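Grattoir à mailles Dillodov, plastique jaune, réf. 2847
Avis publié le 1er avril 2018 par Charito Gatchalian
Rubrique : Entretien et vaisselle

J'utilise ce grattoir depuis janvier, tous les jours, pour la vaisselle et pour une partie du ménage. Je l'ai acheté chez Navarro, à Irmont, où il était accroché au bout du rayon des éponges. On le trouve par lot de 2. J'en ai gardé un pour l'évier et l'autre sert à la salle de bains, ce qui permet de comparer l'usure.

Il s'agit d'une feuille de plastique jaune ajourée, percée de petits trous ronds disposés en treillis, avec un bord découpé en zigzag. Il n'y a pas de mousse à l'intérieur, pas de manche, pas de face douce. L'ensemble est souple et se plie dans la main. Les personnes qui cherchent une éponge seront déçues, il faut continuer à en avoir une à côté pour les verres et pour essuyer le plan de travail.

Prise en main

Les premiers jours sont un peu pénibles. Le plastique neuf est raide et le grattoir reprend sa forme dès qu'on relâche les doigts. Je le tenais à plat, comme une éponge, et je me fatiguais la main pour un résultat moyen. Mon mari, Dindo Manalo, le pliait en deux dès le départ et s'en sortait mieux. Plié, il offre une arête qui entre dans l'angle des plats et qui ne glisse pas sous les doigts.

Au bout d'une dizaine de jours, la matière s'assouplit et on n'y pense plus. Avec des gants de ménage, je trouve l'outil moins agréable, on sent mal la pression qu'on exerce. Je lave donc à mains nues quand je m'en sers, avec de l'eau chaude mais pas brûlante.

Le bord en zigzag m'inquiétait un peu, je pensais qu'il allait accrocher la peau. Il ne griffe pas. Il est en revanche désagréable si on serre le grattoir très fort dans la paume, par exemple sur une grille de four. Il suffit de le retourner pour avoir le bord vers l'extérieur.

Sur la vaisselle

Casseroles en inox : très bon résultat. Le riz collé part sans trempage si on s'y met tout de suite, et avec dix minutes de trempage s'il a eu le temps de sécher. Le lait attaché demande plus de patience. Je n'ai pas relevé de rayures sur mes deux casseroles, dont une assez récente que je surveillais.

Plats en verre : bon résultat également, surtout dans les coins, là où le gratin fait une croûte brune. Le bord découpé est utile à cet endroit. Pour les taches caramélisées anciennes, il ne fait pas de miracle et je repasse au bicarbonate.

Poêles antiadhésives : je m'en suis abstenue après un essai. Je n'ai pas vu de marque, mais le revêtement de ma poêle est déjà fatigué et je ne veux pas accélérer les choses. L'étiquette de mon lot disait simplement « convient à la plupart des surfaces », ce qui n'engage pas à grand-chose.

Fonte : correct. Je frotte à l'eau chaude sans produit, puis je sèche sur le feu. Le grattoir retient un peu de gras, il faut le laver lui-même ensuite.

Verres et tasses : peu adapté. Il n'entre pas bien au fond des verres étroits et il ne retire pas mieux le tanin du thé qu'une éponge ordinaire. Pour les mugs larges, cela passe.

Légumes : j'ai réservé un moment le second grattoir neuf aux carottes et aux pommes de terre avant de le passer à la salle de bains. Sur les pommes de terre nouvelles, c'est très efficace, la peau s'en va presque seule. Sur les carottes, il faut appuyer. Si j'en rachète, j'en garderai un uniquement pour cela.

Dans le reste de la maison

Le second exemplaire nettoie le lavabo, le tour des robinets et les joints du carrelage. Pour les joints, je tiens le bord en zigzag bien perpendiculaire et je fais de petits allers-retours. C'est plus lent qu'une brosse, mais on contrôle mieux. Sur la paroi de douche, je ne l'utilise pas, j'ai une raclette et un chiffon qui font très bien l'affaire.

Il m'a aussi servi à enlever des peluches sur un vieux gilet. Cela fonctionne sur une laine épaisse. Sur une maille fine, il tire les fils, j'ai arrêté tout de suite.

Nettoyage et séchage

C'est le point sur lequel le produit se distingue vraiment de mes éponges habituelles. Les trous laissent passer l'eau et il suffit de secouer le grattoir deux ou trois fois au-dessus de l'évier. Je le pose ensuite debout contre le mur, ou à cheval sur le robinet. Le matin, il est sec. En trois mois, je n'ai pas senti d'odeur, alors que je changeais mes éponges toutes les deux semaines pour cette raison.

Les petits débris restent parfois pris dans les trous. Les grains de riz sont faciles à faire partir sous le jet. Les fibres de poireau et les morceaux de fromage fondu, beaucoup moins. Pour le fromage, je laisse refroidir, puis je plie le grattoir dans un sens et dans l'autre pour décoller ce qui tient. Il m'arrive de finir avec un cure-dent.

Je l'ai passé deux fois au lave-vaisselle, dans le panier du haut. Il en est sorti propre, un peu gondolé la première fois, et il a repris sa forme à l'usage. Je ne le ferais pas chaque semaine.

Usure

Celui de la cuisine a perdu de son mordant. Les pointes du bord sont arrondies à l'endroit où je pose toujours le pouce et le jaune a légèrement terni, surtout depuis une sauce tomate au curcuma. Rien n'est déchiré. Je pense pouvoir le garder encore jusqu'à l'été. Celui de la salle de bains est resté presque comme neuf.

J'avais auparavant un grattoir du même genre, de marque Prendham, vert, avec des trous plus grands. Il séchait aussi vite, mais il s'était fendu entre deux trous au bout d'un mois et la fente s'était agrandie à chaque vaisselle. Le Dillodov est plus dense et cela se sent à la tenue. Il est aussi un peu plus cher. J'ai payé le lot 4,50 euros, contre 3 euros pour l'autre à l'époque.

Les avis des autres acheteurs

Le site de Navarro en affichait 373 pour cette référence quand j'ai regardé. Je n'ai lu que les premières pages. Les reproches portent surtout sur la raideur au départ, que je confirme, et sur la couleur, qui ne serait pas toujours celle de la photo. Sur ce point je n'ai pas eu de surprise, j'avais le produit sous les yeux au magasin. Plusieurs personnes demandent une version avec un crochet ou un trou plus large pour le suspendre. Je serais preneuse aussi.

Une acheteuse écrit qu'elle le recoupe en deux aux ciseaux. J'ai essayé sur l'ancien Prendham, pour voir, et la coupe laisse des picots qui grattent la main. Je déconseille, ou alors il faut limer.

Pour le rangement

Il est plat et ne prend pas de place. Dans le sac de vacances, je le glisse avec les mouchoirs en papier, les chaussettes et les autres petites affaires. Dans un logement loué, on trouve souvent une éponge dans un état douteux au bord de l'évier, et j'aime mieux apporter ce qu'il faut. Il faut seulement penser à le faire sécher avant de l'enfermer dans un sachet en plastique. Je l'ai oublié une fois et il a fallu le frotter au vinaigre.

Points forts
Sèche vite, pas d'odeur en trois mois
Efficace sur l'inox et dans les angles des plats
Bonne tenue, pas de déchirure
Peu encombrant

Points faibles
Raide les premiers jours
Retient les fibres et le fromage fondu
Rien pour le suspendre
Ne remplace pas une éponge pour les verres

Note : 4 sur 5. J'enlève un point pour la raideur et pour l'absence de crochet. Je rachèterai le même quand celui de l'évier sera trop lisse, à condition que le prix ne bouge pas trop. À la dernière visite, le magasin d'Irmont ne l'avait plus en rayon et le vendeur m'a indiqué qu'il fallait le commander avec la référence.

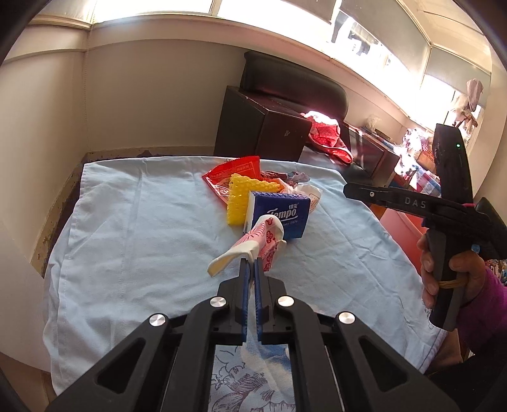 La commande se fait à l'accueil et le retrait est gratuit. Je compléterai cet avis si la qualité du prochain lot est différente.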